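**Hand gripper – fingers not closing square, right one lags**

**trusus_bench** – Tuesday, 7:40

Morning all. Got one of the hand-held grippers back on my desk, the one with the two angled fingers and navy ribbed pads. Right finger comes in a touch later than the left. Fine on anything chunky, rubbish on flat packets, they twist round and slide out the bottom. Already cleaned the pads with a damp cloth and dried them. No change. Anyone had this?

**Ocampo57**

Pivot pins. Always the pivot pins. Pull the right finger, wipe the pin, put it back, dont overtighten. 15 minutes.

**dumadmont_dave**

Disagree with "always". Had two this year where the pins were fine and the pad had crept down on the finger. Looks just like lag because one tip meets the packet first. Check the pads are level before you take anything to bits.

**trusus_bench**

Pads look level to me but I'm doing it by eye. How are you measuring?

**dumadmont_dave**

Steel rule across both tips, fingers shut. If you can see light under one side its crept.

**Tolera Alemayehu**

What are you testing it on? We wasted most of November chasing a fault that only showed up on stiff boxes. Mixed soft packets are much better for this – foil, thin film, something floppy, something with a bit of weight. Leave them in a heap as well, neat rows tell you nothing.

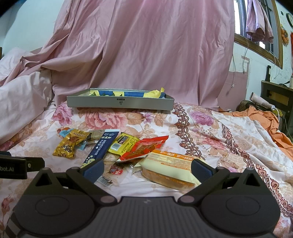

*Fingers open over the snack pile. Navy bar packet is the awkward one.*

Go for the bar first, lengthways, then the big bread packet by its edge. If the bar turns in the fingers both times, try again with the gripper flipped over. Turn follows the gripper = finger or pad. Turn stays put = your wrist.

**Ocampo57**

Or your wrist AND the pins

**Tolera Alemayehu**

Yes fine, or both.

**stonuder_nights**

Going to be the boring one. Check the linkage arms by hand before any of this. Power off, move each finger slowly through the whole travel. Should feel the same all the way. Ours had a gritty patch near closed, crumbs in the joint. Soft brush, no oil.

**Ocampo57**

Bit of light oil on the pin is fine, been doing it for years

**stonuder_nights**

And then it picks up every bit of fluff going. We had one oiled like that, stuck solid after 511 cycles. Dry brush or leave it alone.

**Ocampo57**

One drop, wipe off the extra. Not frying chips in it

**dumadmont_dave**

With stonuder on this. Oil gets on the pads sooner or later and then you've got a slipping problem on top of a lag problem.

**trusus_bench**

Ok, update. Rule across the tips, tiny gap on the right. So pad has crept, dave wins that one. Also a rough spot in the right linkage when I move it by hand, so stonuder gets half. Brushed it out dry. Reseating the pad after lunch. How tight on the pad screw?

**dumadmont_dave**

Finger tight then a small nudge with the driver. If the ribs start to bulge you've gone too far. Mark the edge with a paint pen so you can see if it moves again.

**Tolera Alemayehu**

Redo the rule check after over 50 picks, not straight away. Mine always looked perfect for the first few.

**trusus_bench**

Pad back on, marked, 57 picks done on crisps and biscuits. Bar-shaped stuff comes up straight now. Gap gone with the rule. Still a very slight lag on the right if I close really slowly, can live with it

**Ocampo57**

That'll be the pin

**trusus_bench**

Will pull it at the weekend if it gets worse. Dry.

**stonuder_nights**

Good man. Worth putting the pad check on the weekly sheet, we do it same time as the cable and bracket screws.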